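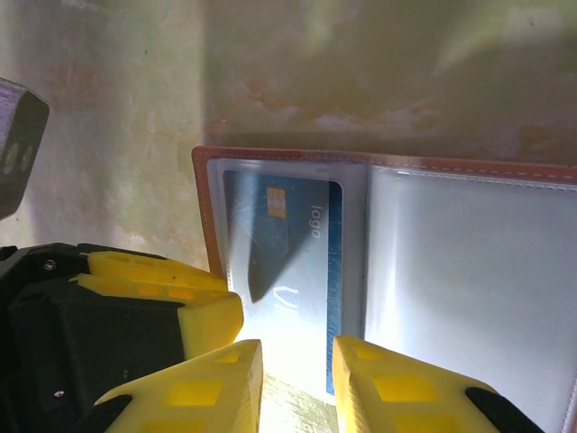
*Cards will still be accepted at both branches during the changeover.*

**Huaranga library to drop overdue fines**

April 21, 2021

The Huaranga library will stop charging fines on overdue books at the end of the month, and any fines now owing will be wiped.

Head librarian Nelly Londoño said the change covers the main branch on Trinier Street and the smaller one at Vulik. Members do not need to apply or bring in paperwork. Borrowing will be unblocked the next time they visit the desk or log in from home.

"We have families who stopped coming over a few dollars," Londoño said. "I would sooner have them back, and the books too."

Lost or badly damaged items will still have to be paid for. A book will be treated as lost once it is 5 weeks overdue, and the charge will be cancelled if it comes back in good condition.

The library opened in 1950 in a rented room behind the post office and has charged for late returns ever since. The rate was last changed when the Vulik branch was added.

Councillor Ulises Muñoz voted against the move. He said popular titles already had long waiting lists and he wanted figures on late returns brought to council within the year.

Mercedes Yupanqui, a member at Vulik, said she had been paying off a fine on her son's picture books and was pleased to see the end of it. "He can pick his own again," she said.

Loan periods are not changing. Novels and children's books can be kept for three weeks, and DVDs and magazines for one. Two renewals are allowed on each item, unless another member has placed a hold.

The Vulik branch will open at noon on the first day of the new rules while staff update accounts. The return chute will stay open all morning.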